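Stisatstead workshop notebook -- December

Started 9.40. Carrying on with the old office desktops from Dillport. Eight came over and this is the second one opened. It had been shutting itself off after a few minutes, according to the note Zanele Coetzee left with the batch.

Side panel off, tower laid on its side on the slotted table. Dust was worst at the front. Brushed it towards the open edge and went over it again with the hand blower. Held the graphics card fan still with a finger while blowing, as Hülya asked last time.

Cooler came off stiff. Old paste had gone hard and crumbly, mostly on one side, so I doubt it was ever spread properly. Warmed it with the hairdryer for about 5 minutes and it let go with a small twist. Do not pull straight up on these. Cleaned the underside of the cooler with alcohol and lint-free wipes, no scratches that I could feel.

Memory left in place, all clips checked. Hard drive left in its bay too. Anathi wants the drives wiped in one go once every machine is running, so please don't start on them separately.

Power supply tested on the bench meter before any of this, all rails fine. I had half expected it to be the fault. My money is now on the dried paste, but not proved.

Still to do on this one:
-- clean the top of the CPU
-- look over the socket pins with the magnifier
-- new paste, cooler back on, screws tightened crosswise
-- run it for 50 minutes under load and write down the temperatures

The new paste is in the Pretorius drawer, left side. The tube on the windowsill is old and should go in the bin. Nassoro, if you get to the third machine before me, its front cover has a broken tab, go easy.

Stopped at 12.15. Left the table as it was. 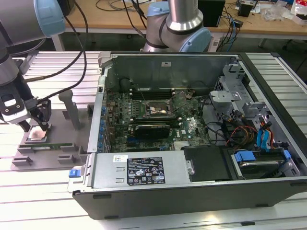

Dell tower, second of the batch. CPU out and in the grey tray, socket open.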